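The night Jotard let go of everything

I have been promising a few of you this story since June, and every time I sit down to write it I end up making soup or answering email instead. So it's late, the kettle is on, and I'm going to get it all down before I lose the details, because the details are the part I'd want to read if it were somebody else's robot.

For those who are new here, Jotard is our pair of arms. I named it after a cat I had in college and the name stuck, even with Margit Hellström, who holds firm opinions about naming equipment and wanted to call it Station 8. The task it was learning at the time was a sorting task with building bricks. Pick up a brick from the tray, carry it over, put it down where it belongs, go back for the next one. My nephew could do this at two. Jotard could do it most of the time, and we were very proud of that "most."

We had 2597 recorded picks by then. I know the number because Margit keeps it in the corner of the whiteboard and updates it every evening like a baseball score. We wanted to get past the next round number before she went home to Drandcombe for her sister's wedding, and I think that is where the trouble started, really. We were in a hurry and feeling pretty good about ourselves.

The first sign was small. The right arm started dropping bricks. It would get hold of one just fine, lift it a few inches, and then the fingers would relax for a split second and down it went, back into the tray with a clatter. Then the fingers closed again on nothing and the arm carried on as though it had a brick, very politely delivering air to its destination. I laughed the first time. By the fifth time I was writing things down.

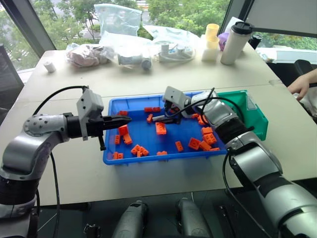
Both arms at the blue tray, the right one down among the bricks.

My first idea was the finger pads. They do get slick, and I've had luck before with a wipe of rubbing alcohol and a bit of patience. So I wiped them, and I wiped the bricks too while I was at it (all of them, with a dish towel from home, which I regret because it is now the lab dish towel forever). It made no difference at all. Margit thought the grip force was set too low, so we raised it a notch, and for one wonderful half hour everything held. We had cake. Then it dropped two in a row and I put my fork down.

What I should have done at that point was stop for the day and look at the logs with a clear head. What I did was keep going, and here we come to the part I'm a little ashamed of. A brick had fallen on the table between the two arms, and I reached in to get it. I didn't pause the program. I had my left hand on the table and my right hand out for the brick, and the right gripper, which had been hanging open, snapped shut maybe an inch from my knuckles. Then it opened, and then it shut again, all by itself, with no command from anybody.

I wasn't hurt. The grippers on Jotard aren't huge, but they close quickly and I have seen what one did to a pencil. Margit hit the stop button before I had even pulled my hand back, and then we both sat there not saying very much. She made me a cup of tea, and she doesn't make tea for people, so I knew how my face must have looked.

The next morning Natália Macedo came over from Woo, the little repair shop that built our cable sets. I had described the whole thing to her over the phone and she asked only one question, which was whether it happened when the arm was bent or when it was straight. I had no idea. She sat down, took the power off the joints, and moved the right wrist by hand very slowly while watching the signal on her laptop. At a certain angle the line went flat. She moved it back a hair and the line came up again. Flat, up, flat, up, and her eyebrows doing the same.

It was the cable to the gripper. We had routed it a touch too short, so every time the wrist rolled past that angle it tugged on the connector, and one of the wires inside had worn nearly through. When contact dropped, the gripper lost its command and went slack. When contact came back, the controller (ours is an Irau, and an old one) replayed the last command it remembered, which was usually "close." So the dropped bricks and my near miss were the very same fault, and we'd been treating it like a housekeeping problem for the better part of a week.

She made us a new cable with 20 millimeters more slack at the wrist and a proper clamp, so that the pull lands on the clamp and never on the connector. She also changed the controller setting so that a lost signal means stop and stay stopped until a person says otherwise. I had no idea that was even a setting. It was on page four of the manual.

Of our recorded picks we threw out 870, everything from the first logged dropout onward, and Margit erased the number on the whiteboard with her sleeve and wrote the new one much smaller. She missed the milestone before the wedding. She says the wedding was lovely and that there was a goat.

As for the rules, we have one new one, and it's written on masking tape along the front of my monitor: PAUSE, THEN REACH. I've caught myself twice since then with my hand already halfway out. Natália also wants us to check the cables by hand every month with the power off, rolling each wrist all the way through, left arm too. I did the left one yesterday and it felt fine, but it looks a little tight to me near the wrist, so I've ordered another cable from her and we'll be running bricks with the right arm only until it gets here.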